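Cómo desmontar un PC de torre viejo y salvar lo que sirve

Mi cuñado Ezequiel Quintana cambió de ordenador en mayo y me dejó el antiguo en el pasillo, con un «a ver si le sacas algo». Pues sí, ¡se le saca bastante! Os cuento mi manera de hacerlo, que no es la del manual pero a mí me va bien.

Antes de empezar

Desenchufa todo y mantén pulsado el botón de encendido 15 segundos. Toca algo metálico con toma de tierra, o ponte la pulsera antiestática si tienes (la mía la compré en Kaltiteck y sigue viva). Luego tumba la torre y quita la tapa lateral. Mucho mejor tumbada que de pie, que así los tornillos no se te van al fondo.

Prepara también una bandeja para las piezas, con un hueco para cada cosa. Yo antes usaba tazas de café y acabé sirviéndole un tornillo a Javiera Gaete, así que hazme caso. El disco va arriba con su soporte azul puesto, el procesador en un hueco cuadrado y la memoria en las pinzas. 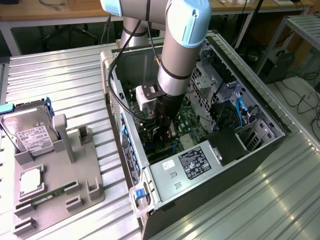 Paso 1. El disco duro

Suelta primero el cable de datos y después el de corriente, tirando siempre del conector. Si el disco va en un soporte de plástico, sácalo con soporte y todo. Ya lo separarás luego, si hace falta.

Paso 2. La memoria

Abre las pestañas de la ranura y el módulo sube casi solo. Cógelo por los bordes, sin tocar los contactos dorados. En el de Ezequiel había 2 módulos y uno estaba muerto (312 errores en la prueba, una alegría).

Paso 3. El procesador

Quita el disipador con paciencia: si la pasta está reseca, gíralo un poquito a un lado y a otro antes de tirar. Levanta la palanca del zócalo y saca el procesador en vertical. Déjalo en su hueco con la tapa metálica hacia arriba y no lo muevas más.

Cuando tengas que parar a comer, o a lo que sea, deja la bandeja pegada al chasis y a la misma altura. Yo trabajo con las dos cosas sobre la superficie metálica acanalada, y los soportes grises sujetan las piezas bastante bien.
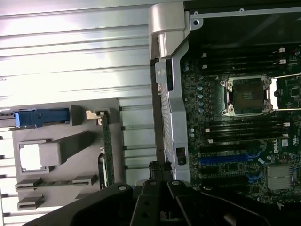

¿Hay que quitar la fuente de alimentación para sacar lo demás?

Depende de la caja. Si la fuente cruza por encima de la placa, suéltala y apártala; si te deja meter la mano, ni la toques. Lo que no debes hacer nunca es abrirla, que guarda carga aunque lleve días desenchufada.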